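Clarkwood Plain Psyllium Powder, 353 g

Unflavored fiber powder made from ground psyllium husk. No sugar, no sweetener, no color. One level scoop gives 3 g of fiber.

Item: Plain Psyllium Powder
Net weight: 353 g
Ingredients: psyllium husk powder
Also available: Odus Lemon (same husk, with lemon flavor and citric acid)
Availability: in stock

Overview

Psyllium is the outer coat of a small seed. It soaks up water and turns into a soft gel, and your body does not digest most of it. People take it when they don't get enough fiber from food, or when they want to be more regular without using a stimulant laxative. It mixes into water, juice, oatmeal or yogurt.

We grind the husk fine. Coarse husk feels gritty and floats on top of the glass. The fine powder blends in with a few turns of a spoon, but it also thickens faster, so drink it right after you stir it. If you leave it on the counter while you make breakfast you will come back to something you have to eat with the spoon.

The plain version tastes faintly of grain. Most customers who bake with it choose this one. If you are going to drink it in water every day you may prefer Odus Lemon.

How to take it

Start with one level scoop once a day for the first week. Put the powder in a dry glass, pour in at least 200 ml of cool water, stir, and drink all of it. Follow with a second glass of plain water.

If you feel fine after a week, you can go to two scoops a day, taken at different times. Some gas and bloating is common in the first few days. Going back to one scoop for a while usually takes care of it.

Any time of day works. Snežana Ristić, who answers our customer mail, gets this question more than any other, and her answer is to pick a time when you already drink something and stick with it. Avoid taking it right before you lie down.

Do not take the powder dry. Without enough liquid it can swell in the throat and cause choking.

Before you buy

Talk to your doctor or pharmacist first if you are pregnant, have diabetes, are on a fluid restriction, or take prescription medicine. Fiber can slow or reduce how well some medicines are absorbed, and your pharmacist can tell you how far apart to take them.

Do not use psyllium if you have trouble swallowing, a narrowing or blockage in the bowel, or if you have had an allergic reaction to it before. Stop and call a doctor if you have stomach pain, vomiting, bleeding, or a change in bowel habits that lasts more than two weeks. Get medical help right away for chest pain or trouble breathing or swallowing after a dose.

Not for children unless a doctor recommends it.

This product is a food supplement. It is not meant to diagnose, treat, cure or prevent any disease.

Batches and testing

We pack in batches of 1000 tubs. A sample of the husk from every batch goes to an outside lab for heavy metals and microbes before anything is packed. Doina Ionescu keeps the reports, and she will email you the one for your tub if you send her the batch code printed next to the best-by date.

The husk changes a little in shade from one crop to the next, from off-white to light tan. The August packing came out darker than the one before it. The fiber content is the same.

Storage

Keep the lid on tight and the tub in a dry cupboard. Use a dry scoop. Powder that has picked up moisture clumps and won't mix well, and it should be thrown out if it smells musty. There is no need to refrigerate it.

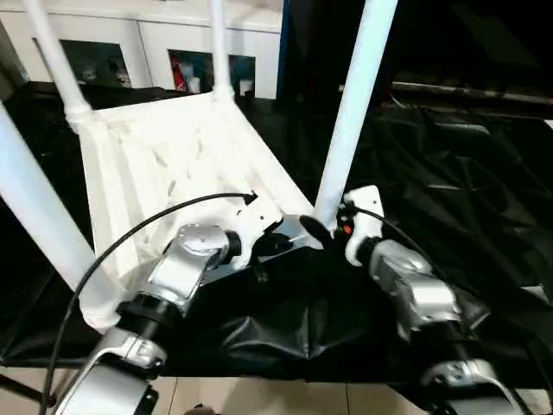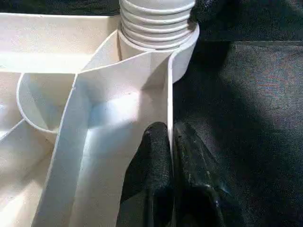

Shipping and returns

Orders leave from our Serkasov warehouse. Anything placed before noon is normally packed the same day. Unopened tubs can be returned for a refund. If yours arrives with a broken seal, don't use it. Write to us with your order number and we will send another.

Customer comments

"Mixes better than the husks I used to get. Drink it quickly, they aren't kidding." Krum Tomić

"I put it in gluten-free bread. The loaf holds together and slices without falling apart. Wish it came in a bigger tub." Vesna Hodžić

"Fine product, dull taste. Switched to the lemon." Stavros Bošković

Related items

Odus Lemon Psyllium Powder
Batista Whole Flaxseed
Batista Oat Bran, fine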